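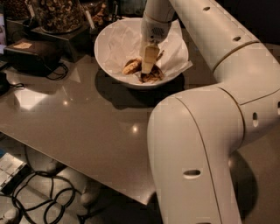

## Food-contact practice for serving arms: what changes in revision 2

Revision 2 of the Lunde bench guideline took effect this month for every cell where an arm places, picks or portions ready-to-eat food. It replaces the July draft in full. Groups that printed the draft should discard it, as the clause numbers have moved and two of the tables were merged. The text below covers the points raised most often during the comment period. It does not replace the guideline, and it does not replace local food law, which takes precedence wherever the two differ.

### Scope

The guideline applies to arms working over open food: bowls, trays, plates and lined baskets. Sealed packs are out of scope. Dispensers that release dry goods through a closed chute are also out of scope, but the receiving vessel is in scope from the moment it is uncovered. A cell that combines dispensers and an arm on one table is assessed as a single cell.

The question of demonstration stands came up in nearly 70 comments. The answer is unchanged from the draft. If a person may eat the food, the whole guideline applies. If the food is used only for trials, clauses 4 and 6 may be waived, provided the food is discarded at the end of the session and is stored apart from anything meant for eating. A waiver is recorded before the session starts. Waivers written afterward will be treated as missing.

### Contact surfaces

The draft used "fingertip" for the part of the gripper that may touch food. This caused trouble, because many grippers hold a second part that does the touching. Revision 2 uses "contact zone" and defines it as follows:

> Any surface of the end effector, or of an object held by it, that touches food or the inside of a vessel during normal operation, plus a margin of 2 cm measured along the surface.

A held object is therefore judged by the same rule as the gripper itself. A block, scoop, spatula or pair of tongs pressed down among cookies has a contact zone, and so does the part of the gripper that lies within the margin. The material of each must be listed in the cell record. "White plastic" is not an acceptable entry. The supplier's material declaration should be attached, and if there is none, the part may be used only under a trial waiver.

Porous or printed parts are permitted in the contact zone only with a removable cover. The cover is changed at each change of food, and at the latest after 59 cycles. Several commenters asked for a longer interval. The Skodbridge wear trials did not support one: small tears were found on covers run past that point, mostly at the corners.

### Liners

Paper liners and napkins are allowed in bowls and trays. The liner must be treated as part of the vessel when the approach path is set. In practice this means three checks:

- The path clears any paper standing above the rim, including folded corners.
- The tool does not drag the liner when it lifts. If it does, reduce the press depth before changing the grip force.
- The liner is replaced between foods that differ in allergen content, even if it appears clean.

The last check also covers crumbs. A crumb left on a liner counts as residue of the previous food. Cells that handle nuts and baked goods on the same table must keep the allergen sheet within reach of the operator and must state the order in which foods are handled. Nuts go last. Containers holding nuts must be labeled individually, and a tag resting against one of them does not cover its neighbor.

### Force and depth

Brittle foods were the main subject of the technical comments. The draft gave one force limit for all foods, and cookies broke well under it. Revision 2 drops the single limit. Each cell now sets its own value per food by the procedure in Annex B, which takes less than an hour with a kitchen scale and a test batch. The value is written on the cell card together with the date of the batch. A change of supplier, recipe or storage time calls for a new test.

Press depth is set from the food surface, and never from the bottom of the vessel. A shallow bowl leaves little room for error, so the downward speed in the last part of the move is limited separately in clause 5.3. Fixed-height programs are no longer accepted for broken or stacked pieces.

### Cables, floor and table edge

This clause drew few comments and accounts for most of the open findings. Power and signal cables must leave the table at one side only, outside the reach of the arm. Slack is hung or clipped. Coils on the floor are allowed behind the base if they are clear of wheels, supports and the operator's standing area — a coil that can be stepped on is a finding regardless of who is expected to stand there.

Vessels may not be placed where the arm could push them over an unguarded edge in a single fault movement. Glossy tabletops need extra care. A vessel slides on them more easily than on matte surfaces, and reflections may disturb depth readings near the rim. A thin non-slip mat solves the first problem. The second is handled by checking the rim height under the lighting that will be used in service.

### Records

Each cell keeps one card and one log. The card lists foods, materials, force values, cover interval and the name of the person responsible. The log lists cover changes, liner changes for allergens, breakages and stops. Operators using Tistance may keep the log there. Field 628, formerly "remarks," is now reserved for waivers and should not be used for general notes. Existing notes in that field will be moved to the end of the entry at the next update.

### Transition

Cells approved under the draft keep their approval until their next scheduled review. New cells are reviewed against revision 2 from October 16, 2025. Jorivow gripper sets supplied with the older cover type may be used until stock runs out, but the cover interval above applies to them as well.

Comments on Annex B are still open. Send them to Lotte Smits with the clause number in the subject line and, for force values, the raw scale readings. Averages alone cannot be processed.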